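Vemside Price Notes
Data card and readme, version 2

Vemside is a small collection of short notes on the daily price of some traded assets: gold, two large digital coins, crude oil, and a few soft commodities such as orange juice and coffee. Each note is written by a person, after the market closes, in plain English. The collection is for people who study how small investors talk about inflation and the value of their savings.
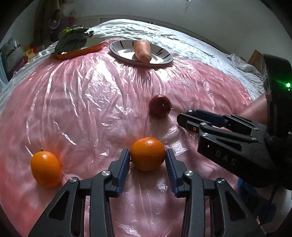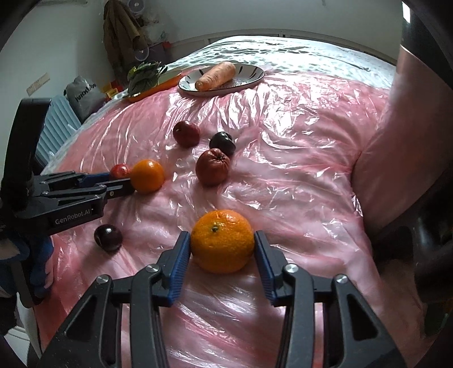
Oranges and red apples, with grippers.

What is in the collection

There are 400 notes. Every note has a title, a body, the name of the asset, and a label for the opinion of the writer. The body is usually one paragraph. Longer notes were not shortened, so you will find several which are more than one page.

The label has three possible values: up, down and unclear. It describes what the writer expects for the next month. It does not describe what really happened with the price. Please keep this in mind, as in version 1 several users took the label for the result and their numbers became meaningless.

Files

notes.csv contains all the notes, one in each row.
assets.csv contains the list of assets with the currency in which the writer thinks about them.
writers.csv contains a number for each writer and the country where the writer lives. Names are not included.
changes.txt contains the history of the collection.

All files are in UTF-8. The separator is a semicolon, and the decimal mark is a point. If you open the files in a spreadsheet program, please check that the column "asset_code" is read as text. Otherwise the zeros at the beginning are lost.

How the notes were collected

The notes come from the members of the Gelham savings circle, who agreed in writing that their texts can be shared. There are 17 writers. They do not write equally often, and the most active of them prefers gold very strongly. For this reason the collection should not be used to measure how popular an asset is.

The labels were made by Girish Semwal and Pushpa Sachdeva. Both read all the notes separately. Where they did not agree, they discussed the note and took a common decision. When also the discussion did not help, the note received the label "unclear".

Changes from version 1

The notes about company shares were removed, as they were too few to be useful.
Duplicate notes were deleted.
The currency was moved from notes.csv to assets.csv. Old scripts which read it from notes.csv will stop with an error.
The conversion script is now called Kandpal and has its own folder. It needs no installation.

Known problems

Some writers use the word "coin" for gold coins and also for digital coins. The asset name was corrected by hand, but the body of the note was left as it is.
Notes from October are more numerous than those of other months.
A few notes mention a price without a currency. We did not guess it.
Spelling mistakes of the writers were kept.

What the collection is not for

These notes are private opinions. They are not financial advice, and they were not checked by a professional. Please do not train a trading system on them and then use it with real money.

License and contact

You may use and change the files for research and teaching, if you name the source as "Vemside Price Notes, version 2". For commercial use please write to us before. Questions and corrections can be sent to Pushpa Sachdeva through the Niltwood project page. Please give the row number of the note in your message.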